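Lost and Found at Orkness Hall: Where Small Things Go
Term project report, Introduction to Material Culture
Wednesday, July 18, 2018

1. Why lost property

The assignment asked us to pick a category of everyday object and study how people treat it. My first choice was doorknobs. My second choice was lost property, which had the advantage of being down one flight of stairs from my room.

Orkness Hall has 111 residents and a front desk that takes in whatever turns up in the hallways, the laundry room and the guest rooms. There is a written policy. It says found items are "sorted, labeled and held for 30 days." I found good evidence for "held."

2. Method

I interviewed 20 residents in the common room, mostly while they were trying to eat. Each was asked what they had lost in the building, whether they had gone looking for it, and what they would do if they found somebody else's sock. I also read the desk logbook from February on. The handwriting changes often and the spelling of "umbrella" changes with it.

Finally, I looked at how things were stored. Wallets, keys and phones go in a locked drawer and get a tag. Everything else goes into a divided metal bin, and this report is mainly concerned with everything else.

3. The bin

The bin is gray, large, and has plainly had a life. The divider between its two compartments is streaked and chipped toward the bottom, and the floor of the front section is scratched all over. According to the logbook, the two compartments were meant for "clothing" and "other." The system lasted 2 weeks, after which the entries just say "bin."

I had expected the mixing to be random, and mostly it is. But a mixed bin has one real effect, which several residents described without my asking: small items get under big ones and stay there. A person looking for something flat and dark has to want it quite badly.

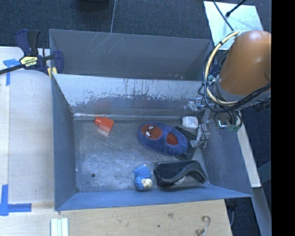 Figure 1. Front compartment, with Spider-Man slipper, small orange-red bottle and a white container shaped like a floss dispenser.

The slipper deserves its own paragraph. It is blue and plush, it has a red face patch on the toe, and it was recognized by more of my interviewees than any other object in the study. Several had opinions on who it belonged to. None of the opinions matched. One person suggested it belonged to a visiting little brother, another was sure it was part of a costume, and a third asked if she could have it.

Nobody had anything to say about the bottle. I believe this is my main finding.

4. Results

Residents look for things in proportion to how embarrassing it would be to replace them, and price has less to do with it than I assumed. One student came to the desk on four separate evenings for a Folada travel mug that he described to me as "not even good." Another lost a pair of decent headphones and decided they had gone to a better place.

Toiletries are never claimed. The logbook has no record of anyone coming back for toothpaste, floss, lotion or shampoo in the whole period I read. People seem to feel that once a bathroom item has spent a night in a public container, the relationship is over. I asked my interviewees if they would take back their own floss. The answers were short.

5. Problems with the study

Asking people what they have lost only works for things they have noticed are gone. The logbook is also incomplete, with one page given over entirely to a game of hangman (the word was "Koreck," the brand of the hall's vending machine, and they got it).

6. Recommendations

Put the sorting back, but by size. A shallow tray for small things would stop them from disappearing under footwear. Post a list of unclaimed items by the mailboxes on the last day of the month. Toiletries could skip the bin and go straight to the trash, with whatever ceremony the desk staff think is right.

The front desk has read a draft of this section and told me a tray has been ordered. The slipper was still listed as unclaimed in the logbook when I handed this in.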